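Flekex Releases Remote Teaching Kit for Tabletop Robot Arms

Kit lets a shop or lab record tasks with a hand controller and train an arm on its own parts

OUELLET — Flekex today released Rollum, a teaching kit that lets one person show a small robot arm a task by remote control. The kit goes on sale in July to shops, labs and technical schools that already own a tabletop arm and want to train it on their own work.

Rollum includes a hand controller, a mounting bracket for a fixed camera, and software that records the operator's movements together with the camera view. Each recorded run is called a demonstration. The operator picks up the controller, moves the gripper to an object, closes it, carries the object to where it belongs and lets go. The software saves the run when the operator taps a foot pedal. A second tap throws it out.

"Most of our customers have one arm and one person who has time to work with it," said Anoma Rathnayake, head of product at Flekex. "They asked us for a way to teach a job in an afternoon, without writing code for every move. A person who packs orders all day knows how to pick things up. We wanted that person holding the controller."

Flekex tested the kit with Soltinance, which runs a small packing and sorting operation. Over the trial, 8 operators recorded 200 demonstrations of a pick-and-place task: lift an item off the table and set it in a plate. Only two of the operators had used a robot before. New operators were given 60 minutes of practice before their runs were kept.

The trial used toy-size and food-shaped items because they differ in shape and are easy to replace. Operators were told to vary their starting points and to move an item between runs. They were also told to keep slow or clumsy approaches if the item ended up where it should, and to throw out any run in which the gripper pushed against a wall of the work area.

Clear walls around the work area are recommended but not included. Flekex publishes a cutting plan that customers can take to a local plastics shop. The walls keep round items from rolling off the table and leave the operator a view from the side. Glare can be a problem with clear panels, and the setup guide has four pages on lamp placement.

The software also supports hand guiding, in which the operator holds the arm itself and moves it through the task. Hand guiding works only on arms with a free-drive mode. Flekex suggests remote control for most jobs, as the operator's hands stay out of the camera view and the recordings show only what the arm will see later when it works alone.

Recordings are stored on the customer's own computer. They can be exported in an open format and used with other training software. Flekex does not collect demonstrations from customers unless they sign up for its shared library, which opens later in the year.

At release, Rollum works with 28 arm and gripper combinations. The full list is in the setup guide. Support for two-arm setups is planned — no date has been set. Customers who bought the earlier Flekex controller can use it with the new software after a firmware update.

About Flekex

Flekex makes controllers and recording software for small robot arms. The company is based in Ouellet and sells through its own website and through regional dealers. Loan kits for reviewers and schools can be requested from the press desk.

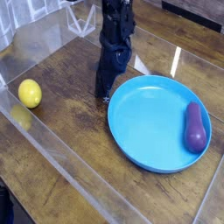
Gumaro Montes commented: Does the pedal have to be used? I teach from a high stool and can't reach the floor with my foot, so a button on the controller would suit me better. I'd also like to know if a discarded run can be brought back, as I can see myself tapping twice by mistake.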